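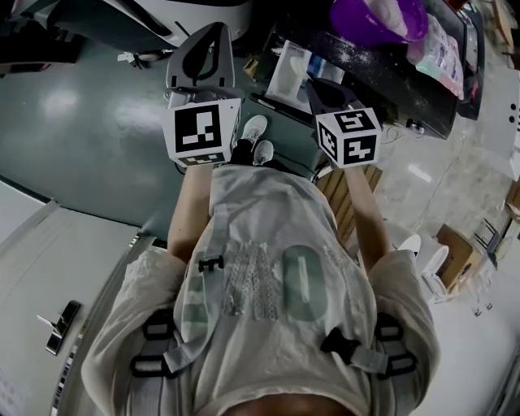 Speaking time: 30 min, questions included

Does a Clear Counter Make a Clean Room?
Notes for the March talk, Vasanthi Amarasinghe

Start with the slide already up. Let people look at the counter before I say hello.

Ask for hands: who would put the pitcher away first? Most rooms go for the pitcher. It's purple, it's plastic, it bothers people. Then ask who would wipe the powder. Fewer hands, I expect.

My complaint with the clear-counter method, as sold by Rellthorpe and everyone who copied them: it grades a room on how many things are out. A pitcher on a counter is a pitcher on a counter. White powder all over a dark top gets onto the bottom of whatever you set down next, and then it goes where that goes. Move the bag and the pitcher into a cabinet without wiping first and you have cleaned nothing. You've moved some powder into the cabinet.

(Don't guess out loud at what the powder is. Someone will ask. The answer is that I'd want to know before I picked a cloth.)

Second thing, the cord. Plug hanging over the edge of the counter. The Rellthorpe checklist has 57 items and I went through it twice looking for cords. There's one line on "visual noise." I don't care if a cord is noisy. I care if a sleeve catches it.

Floor. The teal mat is shiny enough to show the lights, and people will say "well, the floor looks great." Does it? Shine tells you about the surface and the bulbs. There's a small white thing lying on it that you can miss on a first look. Pause here, let them find it.

Stool and cardboard box: the method says "floors are for feet." Fine as a slogan. Toivo Kauppinen tried it for two weeks at Zestska and the stools went up on the tables, so then the tables couldn't be used. Tell this one quickly, it runs long.

What I'd do, in order:
Cord up off the edge.
Small white thing off the mat.
Lift the bag, the pitcher and the package, wipe under each one, then the open counter.
Box last. It can wait until tomorrow and I won't lose sleep.

Expect pushback from Parveen Uddin, who likes the method and has good reasons. She'll say an empty counter is easier to wipe. True, and I should say so. My question back is whether anyone does wipe it once it looks empty. I haven't seen figures I believe on either side.

If short on time, cut the stools. Leave the slide up during questions. Handouts are by the door.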